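Workshop floor coating: gray-green epoxy, tables and chair casters

Forum: Floors and Surfaces > Light industrial
Replies: 9

fbenj_floors
Posted 9:14 AM

We are moving benches into a unit at Trollton in June and I need to settle the floor before anything heavy goes in. The slab is 174 square meters, power-floated, with an old paint layer in one corner. The candidates are a two-part epoxy or interlocking vinyl tile. Use is bench work, seated most of the day, with some pallet truck traffic along one side.

Questions: how does epoxy hold up under office chair casters, and do you paint walkway lines into the system or tape them afterward?

Fouad Benjelloun

kratochvil_p
Posted 9:52 AM

Epoxy, if the slab is dry. Grind the old paint off completely. Primer will bond to sound paint, but you are then relying on the paint's bond to the concrete, which you did not control.

Lines: paint them, then clear coat over the top. Tape lifts at the edges wherever a caster crosses it at an angle. We have 29 meters of painted line and have not touched it up.

slabside
Posted 10:20 AM

Disagree on clear coating over lines. If the layout changes you have to grind through the clear to remove them. Tape can be peeled in an afternoon. In a rented unit I would tape every time.

kratochvil_p
Posted 10:41 AM

If the layout changes you overcoat the line in the floor color. It does not need grinding out, only abrading.

slabside
Posted 10:47 AM

And then you have a patch in a slightly different shade with a raised edge. I have seen plenty.

kratochvil_p
Posted 11:30 AM

Color and finish. Smooth gray-green, yellow line, white tables, office chairs directly on the coating with no mats.

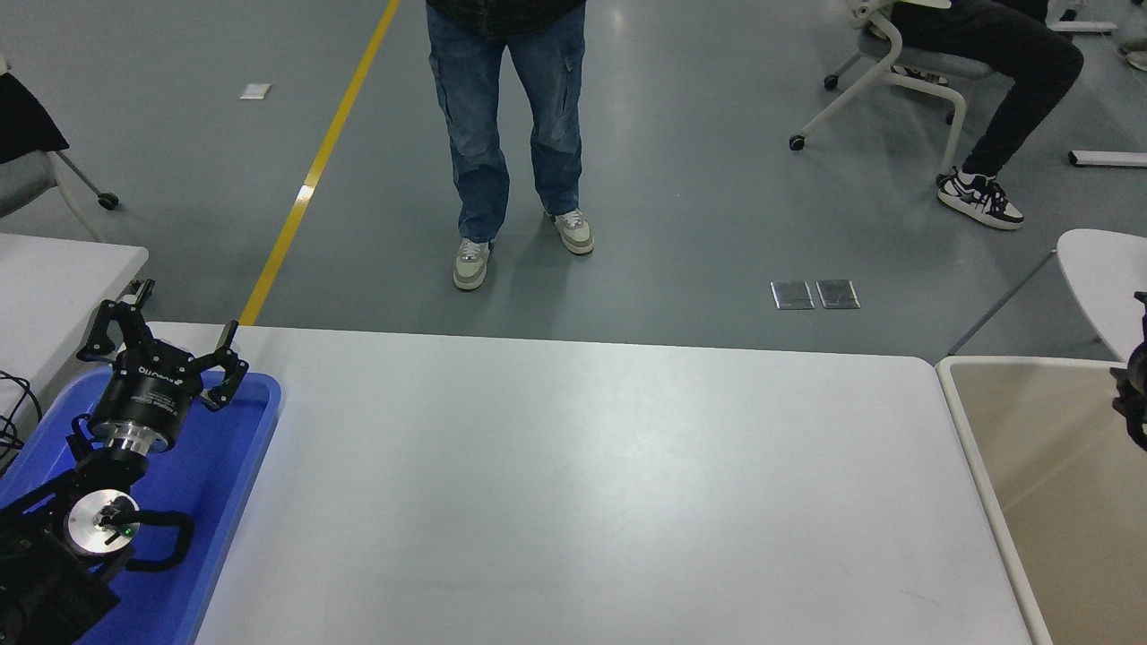

Benches at the near side, yellow line on the floor behind.

The system is Veken two-part, roller applied, no flake and no aggregate. A smooth finish makes sense where people sit and roll. I would not use it near a door that lets rain in.

Points to note for your case:

Caster material matters more than the coating. Hard nylon wheels pick up grit and act as a scraper. Soft tread polyurethane wheels are cheap to retrofit, and most office chairs take a standard push-in stem. Check the stem diameter before ordering.

Put the line where people will walk, with the benches already in position. We set ours out on paper first and had to shift it.

ninepinbolt
Posted 12:05 PM

Is that a beige top on the right-hand table, with the white edge? I am trying to match something similar. Are the heights equal to the white one?

kratochvil_p
Posted 12:18 PM

Yes, beige with a white border. Different supplier from the white table. They were 6 mm out when delivered and I corrected it on the leveling feet. If you butt two tables together, buy adjustable feet on both. The white top is matt. I would choose it again over gloss, which throws ceiling light straight into your eyes when you are seated.

The blue tray is a shallow plastic one with rounded corners. Worth having a few. Small parts on a flat table end up on the floor, and a dropped screw under a caster is the main cause of scratches in any coating.

fbenj_floors
Posted 1:36 PM

Useful. Two follow-ups.

First, cable runs. I notice black cables along the front edge of the table on the left. Do you have anything fixed underneath? My plan was a steel basket tray under each bench, with a drop from the ceiling.

Second, moisture. The slab has no documented membrane. Chraibi quoted for a moisture-tolerant primer without testing first, which I did not like.

kratochvil_p
Posted 2:02 PM

Use the basket tray. Draping over the front edge is quick and it is also where sleeves and chair arms catch. Rear edge or underneath for anything permanent.

On moisture, do not accept a quote without a test. Use in-slab humidity probes and leave them for the period stated by the manufacturer. A plastic sheet taped to the floor overnight will tell you if it is very wet and very little else.

slabside
Posted 2:25 PM

Agree with Peter on testing, for once. I would still look at tile. Faron do a heavy interlocking one that goes down over old paint and tolerates a damp slab. You take it with you when the lease ends. For 174 square meters the labor saving is considerable. The drawback is joints, which you will feel through a chair.

ninepinbolt
Posted 2:40 PM

You will more than feel them. We had 239 tiles down in our last unit and the ones under the desks crept until the locks opened up. Fine under benches where people stand. Not where they sit and roll all day.

fbenj_floors
Posted 4:11 PM

Probes first, then. If the readings are acceptable I will go smooth epoxy, painted line, no clear over the line as a compromise. If not, tile on the pallet truck side and I will reconsider the seated area. Will post the readings when I have them.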